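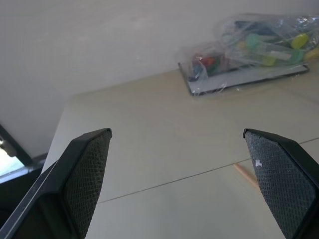 Reading time: 3 minutes

Week 4 handout: Who watches the private clinic?
Prepared by Mirko Pellegrini for the unit Health Regulation and Consumer Choice
Revised October 2018

Last week we looked at how a medicine gets its approval. This week we stay with the patient, and we ask what she is told about price before she signs. Our case is the sale of egg freezing packages by private clinics, which in most countries is regulated more lightly than the treatment itself.

Please read the Trarnberg case before the tutorial. The clinic advertised one cycle at a fixed price. The storage fee of 400 dollars a year was mentioned only in the consent form, on page 25. Patients complained that they had understood storage to be included. The clinic answered that every patient had signed the form, and this was true.
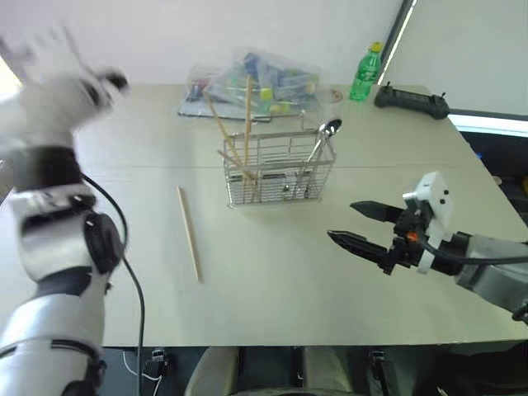 Is a signed consent form enough to show that the patient was informed about cost?
It shows that she received the document, but a regulator will usually also look at when she received it and whether the fee was explained in plain words.

Keep separate two duties which students often mix in their essays. The first is the clinical duty: to explain the risks and the chance of success. The second is the commercial duty, to show the full price in a manner that an ordinary person can understand. A licensing body may have strong powers over the first and almost none over the second. In the Trarnberg case the complaint went first to the licensing body, which passed it to the consumer office, and it came back in July without a decision. 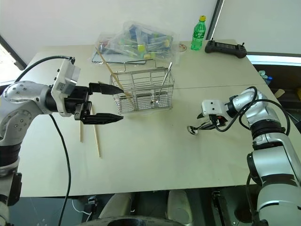 The delay matters for our discussion, as the patients continued to pay storage during all this time. Kárason argues that the licensing body should have the power to order a refund. Javia prefers a cooling-off period of 3 days and is afraid that fines would be added to the fees of later patients. I find both texts a little optimistic, but Javia's is better organised and you should start with it.

For the tutorial, prepare half a page on the Stenmont price list, which is in the course folder. Mark each fee that a new patient could overlook.

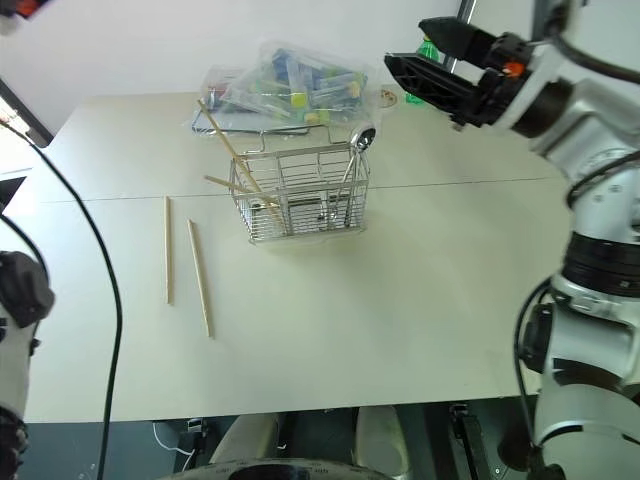 Fig. 4. Wire basket with chopsticks on a pale table.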